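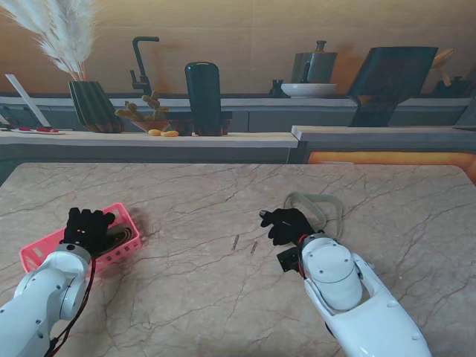

Akier Support wrote: We have read your message and the log file. A drift between the picture and the sound usually comes from the network clock and very seldom from the media files. Please tell us which player is set as the leader, if all the players have the same firmware, and what is between them (switch, wireless, long cable). Please do not re-export the films yet.

Ticket status: open
Opened: 11/1/25
Product: Trakier playback system, 11 players
Site: Grorneck, lower gallery
Work: Tokarz, video and sound installation

Reply from Grorneck gallery, technical office

Thank you for the quick answer. I will try to be exact, and please excuse my English where it is not good.

The leader is player 1, in the rack behind the long wall. All the players show the same firmware on their status page. Between them there is one switch, also in the rack. No wireless. The cable to player 8 is the longest one, because it goes over the ceiling to the far corner.

The problem again, in better order than in my first message. Tokarz is a loop of 39 minutes. In the morning everything is together. After several loops the far corner is behind. First you can only hear it, as a small echo when you stand in the middle of the room. In the afternoon you can also see it. There is a moment when the horizon line should go across all the walls without a break, and in the far corner it comes late. The visitors do not complain, they think it is part of the work. But the artist's studio has asked us to repair it, and they are right.

What I have done before writing:

Restarted all players from the leader page. Good for the first loops, then the same.
Restarted only player 8. It came back with the right picture but was already late.
Changed the power supply of player 8 with a spare. No difference.
Switched off the ceiling speakers to hear better. The echo is then easier to hear, so it is not from the speakers.

I have not re-exported the films.

Akier Support wrote: Thank you, very clear. Please open the status page of player 8 and read the value "clock offset" at opening time and again after 3 loops. Please also exchange the switch ports of player 8 and player 7, and write down if the fault moves.

Reply from Grorneck gallery, technical office

Offset at opening: it stays near zero and goes up and down a little. After three loops: 2,000 microseconds, and it is growing. On the other players it stays near zero the whole time.

I exchanged the ports before opening. The fault did not move, it is still player 8. So I think the port is good.

Then I did one more thing which you did not ask for. I put player 8 next to the rack with a short cable and no projector, and let it run until closing. The offset stayed near zero. So the player is also good, and I believe now it is the ceiling cable. This cable was put in during August, when the lower gallery was painted, and it lies together with the power line for the track lights. I did not know this before I went up with the ladder.

Akier Support wrote: That agrees with your numbers. Lost clock packets would give this slow growth. Please use a shielded cable and keep it away from the lighting power. If you cannot do this before opening, set player 8 to restart on every loop. There will be a short black moment at the loop point.

Reply from Grorneck gallery, technical office

We do not want the black moment, the studio would not accept it. I have laid a temporary shielded cable along the floor behind the false wall, where the public does not go. The offset was near zero at closing. The echo is gone in the middle of the room and the horizon line goes across correctly.

The final cable is ordered. Please leave the ticket open until it is in the ceiling. One question also: can the leader page send an e-mail when an offset becomes too high? I have looked in the menu under Alerts and found only temperature and disk.

Akier Support wrote: Not in your version. It is possible in the next Trakier release. I have added your site to the request and set the ticket to "waiting for customer."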